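Tuesday, March 28, 2023

Bench notes, adhesive trials, leather-faced goods. Continues from the Udier samples.

Objective for this round: decide whether the water-based contact cement from Dendov can replace the solvent cement on turned edges. Flat panels were settled last time and are not repeated. The open question is the rim, where the cover is skived, folded over the board and pressed down on the inside. That is where the Embridge returns failed.

Materials. Gray board, 2 mm, from the same bundle as before. Cover leather skived to 0.5 mm over a 12 mm margin. Lining paper, black, from Chareonsuk, old stock. Both cements stirred before use. The solvent cement was from an opened can and had thickened slightly, so it was let down with thinner to the usual drag on the brush.

Procedure. One coat on the board, one on the flesh side, second coat on the skived margin only. Solvent pieces closed when the film no longer transferred to a knuckle. Water-based pieces took longer and the end point is harder to judge: the film goes from milky to clear, but on dark flesh the change is difficult to see. A strip of scrap board coated at the same time makes a better indicator. Folded with the bone folder, rolled, then left under the flat weights overnight.

Peel strips were cut 25 mm wide and pulled at 180 degrees on the spring gauge, clamp to clamp. Strip 52 slipped in the jaw and is discarded. Solvent strips let go in the leather, grain left on the board side. Water-based strips were mixed. Where both surfaces had the second coat they also failed in the leather. Where the margin had one coat only, the film lifted cleanly off the board, same as the Embridge pieces.

Heat cabinet next. Set to 50 C, left for 300 minutes, pieces standing on edge with the fold uppermost. No lift on solvent. Water-based showed slight opening at the inside corners, worst where the miter was cut short. Corner cuts on that set were poor and the result should not be charged entirely to the cement.
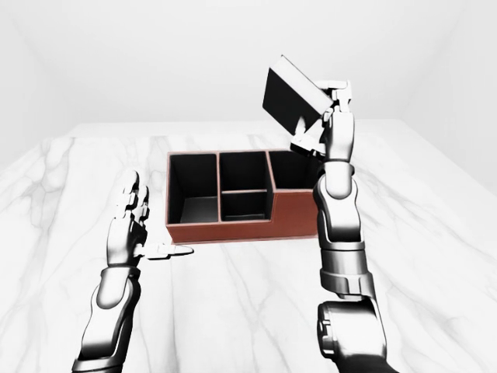

Four-compartment organizer, reddish-brown outside, black wells, right side stepped down.

Stepped walls need separate treatment. At a change of height the turn-in has to be slit, and the slit leaves a small triangle of bare board unless a patch goes in first. Patch skived on all sides, glued before the cover. Tried with and without on offcuts. With the patch, the step stays closed after flexing. Without it, the board shows on the first bend.

Dividers: cover the top edge before fitting. Covering in place cost too much time and left cement on the lining.

Cement use was weighed for the flat set only. Can at start 250 g, at end 191 g. Brush losses included – the brush was not weighed separately.

To do:
Repeat corner set with full miters, water-based only.
Second coat on all margins from now on, both cements.
Ask Dendov for the minimum storage temperature. The can stood by the loading door over the weekend.
Relabel the thinner.
Humidity run in April, when the cabinet is free.

Heat set is back on the rack, fold side up. Leave the weights off it.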